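**Pirnholm after dark, worth staying over?**

**fladorfan:** Did it Sunday and YES. Day crowds leave on the last bus, the lanterns come on along the harbor steps, and you can hear the water under the boardwalk! I paid 383 for a room over the Tang noodle shop and would go back tomorrow.

**mossy_kay:** Disagree a bit. Half the kitchens close by eight. Fladorstead has more going on at night.

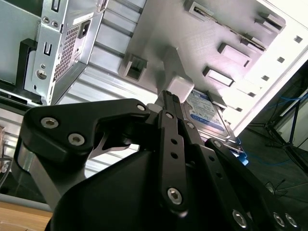
**Fengying Yan:** Fladorstead is louder, sure, but Pirnholm has the hill path! 311 steps up to the old signal house, and the whole bay is lit below you. Take lots of photos, then copy them somewhere safe. A plain 3.5-inch hard drive like mine with the blue-and-white label is fine. I have 2,000 night shots from 3 trips and still want more.

**mossy_kay:** Okay, the hill path I'll give you. Is it lit in December?

**fladorfan:** Only the lower part, so bring a flashlight. Adodano Café at the bottom does hot plum tea till ten!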